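Clerdale Household Handling Data – Progress Report to Drondau
Reporting period: September
Date: 9/30/23

1. Status

Collection of hand-held gripper demonstrations continued through the period. The log now holds 408 recorded episodes, of which 92 were rejected at review. The main causes of rejection were lost tracking at the start of the episode and grasps made outside the camera view. Rejected episodes are kept in a separate directory and are not passed to training.

Work this month concentrated on waste bins and floor-level objects in furnished rooms. Operators record seated as well as standing, and the downward view is therefore common in the current batch.

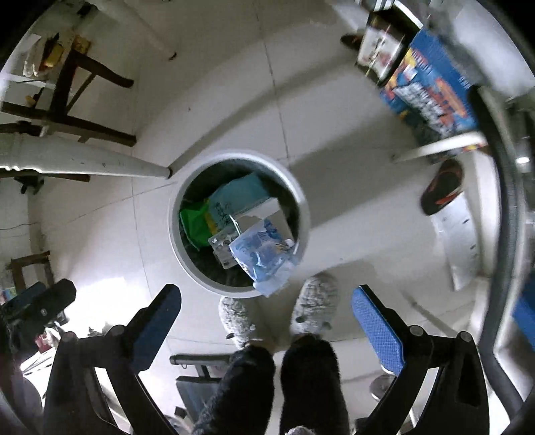

Each episode begins with the jaws open and ends when the object has been released and the gripper withdrawn. Episodes longer than 60 seconds are split before labeling. The label sheet records the object class, the container, the operator posture and the outcome. Soft packaging remains the weakest class – its outline changes during the grasp, and two labelers often mark the contact point differently.

2. Labeling

El Fassi completed the first labeling pass and returned it with queries on 8 episodes. Most concern partly hidden objects. The guideline has been amended: an object is labeled if any graspable edge is in view at the moment of approach.

3. Processing

Flusturix delivered the revised time alignment between jaw width and video. The previous version drifted on long recordings. All accepted episodes will be reprocessed with the new version before the next transfer. 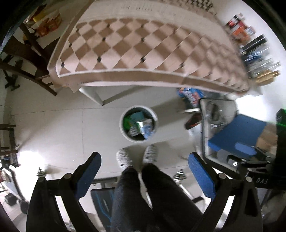
Reprocessing takes nearly a full working day on the present machine and can run unattended. Checksums will be issued with the transfer, in the same layout as before.

4. Open items

Start-of-episode tracking loss is still too frequent. A short hold before the first movement is being tested. Storage is adequate for the next period. No change to the budget is requested.

5. Next period

Reprocess accepted episodes, close the labeling queries, and extend collection to shelves and tabletops.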